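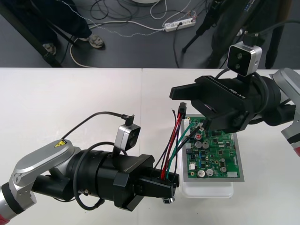

Zutex brings control board wiring back to Clomton

18 Feb 2021

Zutex has moved the wiring and checking of its control boards back to Clomton, ending an arrangement under which the boards were sent to an outside contractor and came back ready to fit. The work now has its own room on the ground floor of the Rornmont Road building, next to the stores.

The boards go into heating and ventilation controllers that Zutex supplies to Hermans, which fits them in schools, sports halls and small offices. Each one arrives at Clomton with its parts already soldered in place. What remains is the wiring: short leads with a plug at the end have to be matched to the right connector and pushed home, and the board is then checked before it goes into its case.

The company said the change came after a run of controllers was returned by Hermans in September. Of 485 units delivered that month, 41 were sent back with faults, and most of those were traced to plugs that had not been fully seated. The boards themselves were sound. Zutex replaced the units at its own cost and began looking at whether the job could be done closer to final assembly.

"A plug that is nearly in will pass a quick test and then work loose in the van," a company spokesperson said. "We wanted the wiring done in the same building as the people who close up the case, so that anything doubtful can be sent back down the corridor the same morning."

The room was previously used for packing. It has been given a new floor covering, brighter lighting and white tables, and the shelving has been kept for bins of small parts and cables. Boards sit on a flat tray while they are worked on, which keeps the underside off the table and leaves all the edges clear.

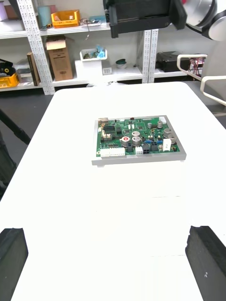
Zutex has also changed the order in which the leads are fitted. Under the old instructions the long connector at the edge of the board was done first, and its leads then lay across the smaller sockets. The new sheet starts with the small plugs and leaves the long connector until last. Leads are also cut to two lengths now instead of five - a change the stores asked for, as the five lengths were kept in similar bags and were easily mixed up.

The taller parts have caused some trouble too. The capacitors stand well above the rest of the board, and on some of the returned units a lead had been trapped against one of them when the lid was screwed down. The route for each lead is now marked on a drawing that goes with every batch, and the lid has been given slightly more clearance on one side.

Checking has been split into two stages. A first look takes place at the table, when every plug is given a light pull. The second is a powered test in the next room, where the board is left running for an hour and the readings are kept with the batch card. Boards that fail either stage are put on a separate shelf and looked at on the same day.

The first batch of 200 boards was completed last week and has gone through to final assembly. Zutex said two needed a lead refitting after the first check and that all passed the powered test. A further batch is due to start on Monday, and the company expects to reach 1000 boards a month by the summer if deliveries of bare boards hold up. Supplies of some connectors have been slow, and one type is being bought from a second supplier at a higher price.

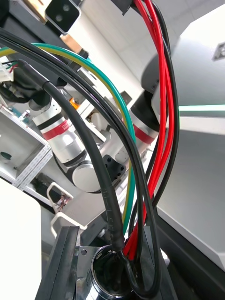 Red, black and green-and-yellow cables run down to a round fitting at Zutex in Clomton.

Hermans has agreed to take controllers from the Clomton batches from next month. It will go on carrying out its own checks on delivery for the time being, and the two firms will look at the return figures again after the first three deliveries. Controllers already installed are not affected, but any customer with a unit from the September delivery that has not yet been inspected can ask for a visit free of charge.

Repairs to older controllers will move into the same room later in the year. Until then they are still handled at the trade counter, which is open on weekday mornings. Units sent in for repair should be disconnected by a qualified person and packed with the case closed, and the serial number should be written on the outside of the box.

Zutex said there are no plans to move the making of the bare boards, which will continue to be bought in.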